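Posted Jul 9, 2025

My sister in Brullodthorpe wants to know when she can stop cleaning her own bathroom. She asks me because I once fixed her router, and so I am the family's authority on machines.

My answer, after a winter of reading about it, is not yet. A robot can fold a towel if the towel behaves. Wiping is harder. You have to press hard enough to shift the grime without scratching the finish, follow a curve, then remember which side of the sponge has been where. I forget that last one myself.

For now the machines learn from us, which means a person with a gripper in each hand and a sponge pinched in one of them, standing over a toilet with its lid down.

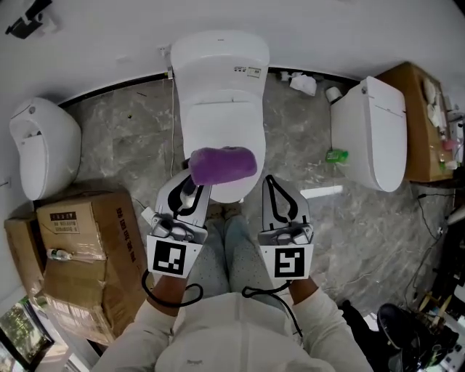

Emmett Quintanilla reckons I have it backwards, and that the loo will be the first room to go, as it's small, bolted to the floor and loathed by everyone. He'd pay $3055 tomorrow for something that did only that – no talking, no app.

Maybe. I paid $1676 for a robot mop in November and it has spent most of its life wedged under the couch. The colour is nice.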